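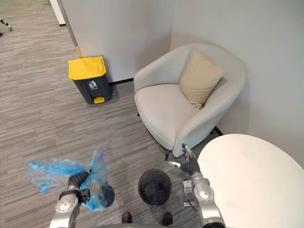 Section 2: Setting up your first sitting

Okay, so you've unpacked your Fletholm meditation deck and you're itching to begin! I was the same, and I rushed it, and my first sitting was mostly me fiddling with cards. Please give yourself a proper quiet place first. A rounded gray armchair with a cushion in it, tucked into the corner of a room, suits this practice beautifully – the walls meet behind you and your attention stops wandering off over your shoulder. A floor mat is fine too if your knees are kinder than mine.

What you need: the deck, the Athumani bell track (it's on the download page), and 13 minutes with your phone on silent.

1. Sit down and let your shoulders drop. Uncross your legs.

2. Shuffle the deck slowly. I hum while I do this, but you don't have to.

3. Ask your question, out loud if you can. Keep it short. "What am I holding on to?" has served me for years.

4. Draw 2 cards and lay them face down in front of you. The left one is the Root card, the right one is the Reply.

5. Start the bell track. Breathe in on the bell, and breathe out for as long as feels easy.

6. At the second bell, turn over the Root card and look at it until the tone fades completely. Don't reach for the booklet yet!

7. Turn over the Reply and write down the first words that come, even silly ones (mine once said "soup").

Note: If you bought the older Hovham edition, your Root cards have a plain back and live in their own small pile. Draw one card from each pile at step 4 and carry on as normal.

Note: The track plays at 533 Hz. I find it warm and a bit furry, but some people find it sharp, so turn it down until it sits under your breathing.

Caution: Never play the bell track while driving. If you feel dizzy, stop, go back to your ordinary breath and have some water. The cards also aren't a substitute for a doctor or a counselor, and I'd hate for anyone to treat them that way.

Once you've done this a few times, move on to Section 3, where we start the longer Dridemero spread. I'd give it until the end of February if you're beginning now.

Section last updated 2022-01-17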